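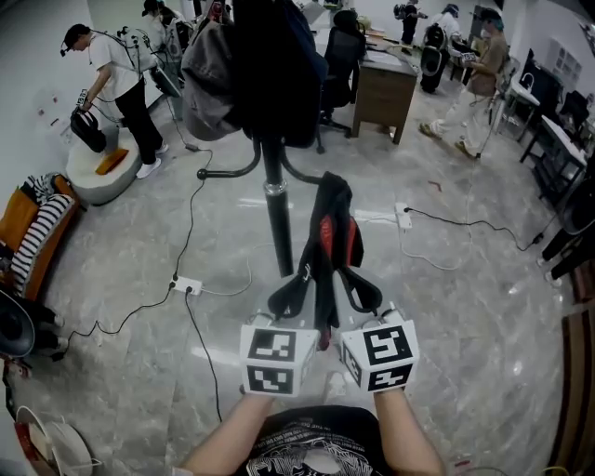 How to Get Bags Off the Floor and Onto a Coat Rack (Without the Whole Thing Leaning)

By Jawad Lashari
Mar 7, 2024

If you share a workroom with other people, you already know where the bags go. They go on the armchair, then on the other chair, then on the little round ottoman that was supposed to be for sitting on, and when all of those are full they go on the floor, right where somebody is going to walk. I have been looking after shared rooms for a good while now, first at Ganotham and these days at Bredgate, and I would say more of my evenings have gone to bags than to anything else in the building.

A standing coat rack is the cheapest fix I know of. Mine was 40 dollars secondhand. But a rack can turn into a black lump with a cap on top in less than a week, so it pays to spend half an hour setting it up properly, and I promise it is rather pleasant work once you have a cup of coffee going.

What you will need

A pole-style coat rack with curved arms
A damp cloth
Tape or a few cord clips for the floor
Sticky labels, if your bags all look alike (ours do!)

Step 1: Empty everything first

Take every single thing off the rack, even the jacket that has been up there since winter. Put the bags on a chair or an ottoman for the time being and wipe the arms down. Dust collects in the curve where the straps sit, and it ends up on a pale shirt sooner or later.

While the rack is bare, take hold of the pole and give it a gentle wiggle. If yours comes apart in sections, the joint is the place to check. Turn it until it's snug and stop there — I cracked one at Ganotham by being too enthusiastic, and it never stood straight again.

Step 2: Find it a good spot

You want it close to where people come in, but out of the walking line. Leave enough room to swing a backpack off your shoulder without hitting the next person's monitor.

Then look down. Cables and coat racks are bad neighbors. A strap hangs low, somebody pulls the bag away in a hurry, and along comes a power strip with everything plugged into it. If the strips have to stay nearby, run the cables toward the wall and clip or tape them, and keep the strips themselves clear of the base. Tile and stone floors are easy for this, as painter's tape comes up cleanly. On carpet I use the flat fabric covers, which Plultska sells by the roll.

Step 3: Heavy things low, light things high

If your rack has arms at more than one height, the low ones are for bags with laptops and chargers in them. Caps, scarves and light jackets can go up top. People always do it the other way around (the top arms are easier to reach, I suppose), and that is how you get a rack that sways every time the door opens.

Hang the first heavy bag, then put the second one on the opposite side before you do anything else. Keep going like that, across and back, and you'll feel the pole settle.

Step 4: Hang by the loop

Most backpacks have a short loop at the top, between the shoulder straps. Use it. When a bag is draped over the arms by its body or by one long strap, it slides, and it takes up the space of two. Long straps can be tucked behind the bag or fastened together in front.

If the loop has torn, a bit of webbing and ten minutes with a needle will fix it. My neighbor Bittencourt swears by dental floss for the thread, and I have to admit mine has held.

Step 5: Give the chairs back

Now go around the room. Anything draped over an armchair gets folded or hung up. A striped throw looks lovely over an orange chair when it's laid flat across the back, and a bit sad when it's bunched up in the seat. Boxes get flattened or go on a shelf. Clear the ottoman last, and put the bags you parked on it in their proper places.

Black bags are the trouble, of course. A label inside the flap, or a loop of colored ribbon on the zipper, saves a lot of opening and apologizing. A bag with a red panel is easy to pick out, and I've started nudging people toward a touch of color when they ask me what to buy.

Keeping it up

Once a week, take off whatever hasn't moved and ask whose it is. I keep a box by the door for the leftovers, and the spare caps go in there too — there are always spare caps.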